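Print | E-mail
Posted in September by the Avell data desk, Duketport

Avell seeks 25 participants to record bed-making and laundry folding with hand-held grippers for the Dastar learning system. Sessions run in furnished bedrooms and last 4 hours, starting at 9 a.m.
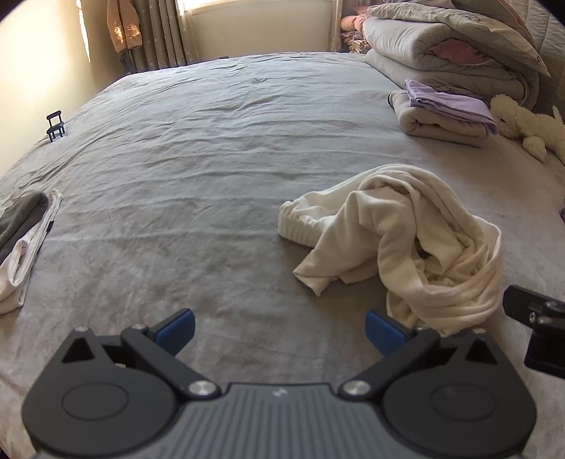 Is prior experience with robots required?
None is needed; training is given at the start of the first session.

Each participant completes 300 recorded examples. Small items are handled with one gripper, sheets with two — one in each hand.

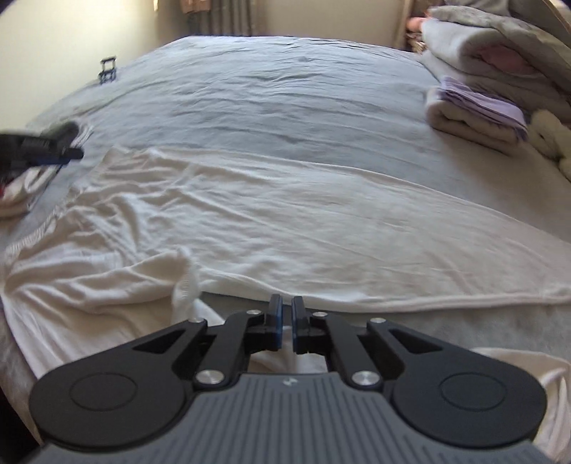
Examples in which the fabric is dropped are kept and labeled as such. Pay is hourly. Apply by e-mail to the Kaneko Street office, stating grip or wrist limitations.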